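Tirside Forum > Food and Drink > Cutting down on fizzy drinks: what worked for you?

mared_p
I want to get off fizzy drinks, or at least get down to one at weekends. I've been on them every day since college, mostly cola, with an energy drink on early shifts. I don't take sugar in tea and I'm not that bothered about sweets, so it's only this.

I tried stopping outright in August and lasted 9 days. The headaches were bad for the first few and after that I was just bored. Water with a meal feels like being told off. Has anyone done it and kept it up? I'm not after tablets or an app.
Mared

dilwyn.probert
I'd cut down instead of stopping. The headaches will have been the caffeine. Drop the energy drinks first, keep the cola, then swap the cola for a caffeine-free one, then deal with the sweetness last. It took me most of a winter but I hardly noticed it.

Where you keep them matters as well. Mine used to stand out where I'd see them every time I walked past, colas and energy drinks together.

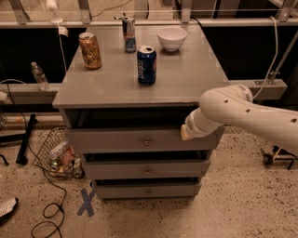 Once I moved the lot to the shed I drank far less, purely through not wanting to put my shoes on. I still have one with fish and chips.

Heather_T
I disagree with Dilwyn on this one. Cutting down never worked for me. I'd have one allowed at dinner time and spend the whole morning thinking about it, then have two. Stopping was horrible for a fortnight and then it was over. If you got to 9 days you'd done the worst of it.

I'd also say the caffeine-free stuff is a waste of money. You're keeping the habit going and paying for it.

dilwyn.probert
It isn't a waste if it gets you there. Different people, different methods. Mared has already tried it your way.

Heather_T
Once. I tried three times before it stuck.

mali lloyd
Could you have tea on the early shift? I know it's still caffeine but you'd be off the sugar, and it's cheaper. I paid 66p for a can in the garage at Keritz last week and that was the small one.

For the boredom, try fizzy water with something in it. Lime cordial is the obvious one. I do a splash of grapefruit juice and a pinch of salt, which my husband says is disgusting.

mared_p
Thanks all. Mali, I do like lime. Is it daft to ask whether the cordial isn't just sugar again?

mali lloyd
Not daft. There's sugar in it unless you get the no added sugar one, but look at how much you use. I put in a capful to a big glass. Read the per 100 ml line on the bottle and then remember that's often for the made-up drink and not neat. They don't all do it the same way, which drives me mad.

morfudd
I've been off them four years. I wrote down what I did for my sister so I'll paste it in.

1. Kept a note for a week of when I had one, without changing anything. Nearly all mine were mid-afternoon or in front of the telly.

2. Stopped buying multipacks. A pack of 40 from the cash and carry was cheap per can, but I got through it faster than if I'd bought them singly.

3. Put a bowl of something to nibble with the drinks. Nuts, usually. It slowed me down and half the time it was food I'd wanted. An empty bowl next to the cans was my nudge to go and fill it before opening anything. 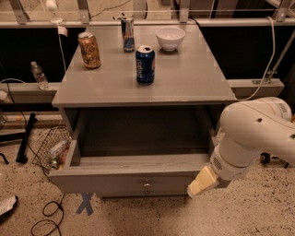
4. Changed the afternoon one to a walk to the end of the road and back. I hated this step and dropped it when it rained.

5. Told my dentist. She was so pleased that I was too embarrassed to go back and say I'd started again.

Heather_T
Number 5 is good. Number 3 would have put a stone on me.

morfudd
It was a small bowl, Heather.

dilwyn.probert
Agree about multipacks. Has anyone tried one of those machines that makes your own fizzy water? There's an Imorer going second-hand near me, but it doesn't say how old it is.

mali lloyd
We've got a Portela. It's fine. The gas runs out sooner than you'd think and you have to take the cylinder back to the shop. Check the seal before you hand any money over, ours leaked at first.

mared_p
Right, I've decided. No energy drinks from tomorrow, cola only with my tea, and I've bought the lime. Heather, if it all goes wrong I'll do it your way next. I'm on at 6 am so there will be a flask of tea with me.

Heather_T
Fair enough. Take some paracetamol in with you too.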